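How to Check a Shelf-Stocking Result Before You Believe It

By Nathalie Van Rooij

Every humanoid paper has a success rate, and I distrust most of them. When we reran the Fledon policy, I scored it by hand. You should too.

Step one: write down what "placed" means before the first trial. Ours is fruit on the shelf, hand fully out of the cubby. A hand still wrapped around the apple scores nothing yet.

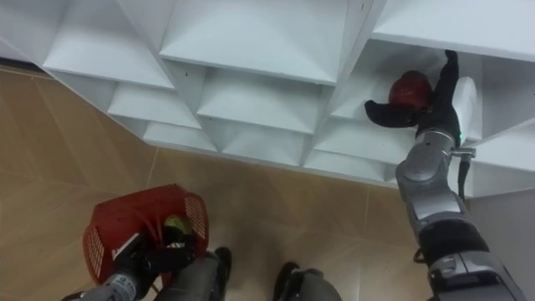

Vol. 2, No. 15

Step two: score each fruit separately. The authors trained on 1074 demonstrations and report one pooled number, which can hide a policy that is good with apples and bad with pears. 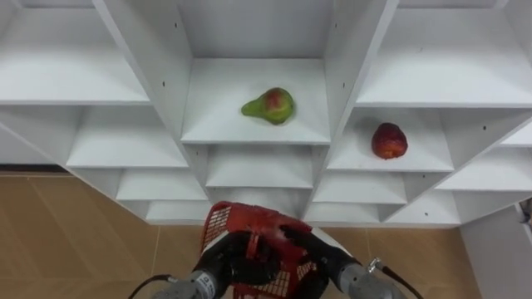
Step three: log every human touch, including a nudge to the basket. Ognjen Milošević and I ran 42 trials and disagreed on 2 of them, both over nudges. We threw those out and said so.
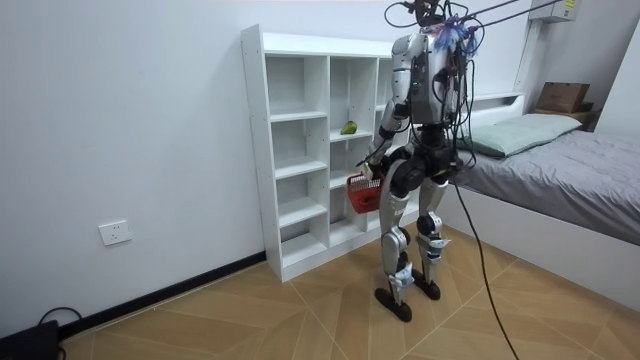
Step four: report the tether. If the robot is hung from above, you have not tested its balance, whatever the abstract suggests. Then move the shelf a little and run the whole set again.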